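**solder_moth** wrote:

Okay, sorting people, I need opinions. I have 299 little bags of pulled parts from the Ostgate clearout and I'm finally going through them. Setup is a steel tray in the middle with white paper in it, and four yellow bins around it.

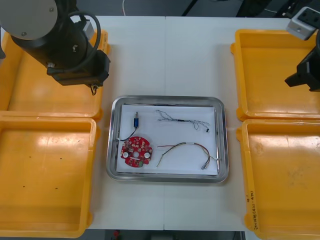
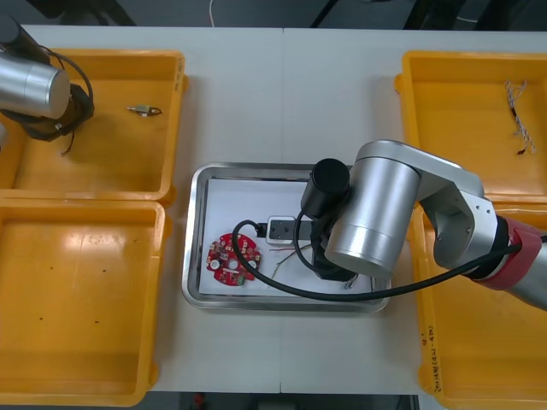
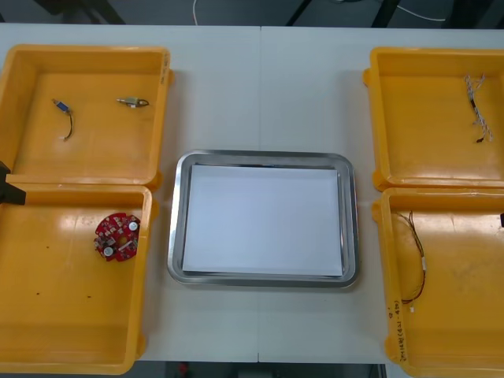

## Reply from bin_there

Love the white paper! I'd never find black wire on bare steel. But four bins for boards, wires and little cylinder things? I'd go to nine and be done with it.

## Reply from Drulix

Nope, disagree. Nine bins and you spend all evening deciding. Four is plenty – just write on the rims big enough to read. And wipe out that lower left one, it's got black specks in it.

## Reply from solder_moth

Ha, fair, I'll get a cloth. My real question is the blue piece with the wire on it. Does it go with the wires or with the small parts?

## Reply from bin_there

Wires. It has a wire!

## Reply from Drulix

Small parts. By that logic half my Dindeck drawer is wires. Sort by what you'd be looking for when you open the bin.

## Reply from bin_there

I'd be looking for the wire – so, wires.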